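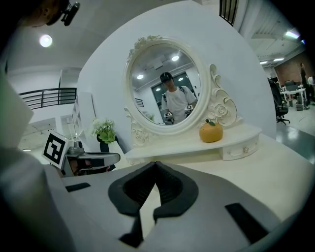
Roxana Dobre asks whether the carved roses around a vanity mirror can be cleaned without wetting them, as the dust settles in the petals.

Category: Home Care / Vanities & Mirrors

Yes. Use a dry, soft makeup brush and work from the top of the oval down. Do the scrolls last.

Can I spray glass cleaner on the mirror?
Spray the cloth and keep it off the white frame. Wipe toward the middle of the glass.

What goes in a small drawer?
Hair ties, rings, a comb. Keep liquids out of it. If the drawer sticks, rub a little candle wax along the runners.

The knob is loose. Do I need a new one?
Usually no. Take the drawer out, hold the knob and tighten the screw from the inside. Glass knobs can crack, so stop when it feels snug.

How often should I dust?
Every week is enough for most bedrooms. A full cleaning takes about 12 minutes.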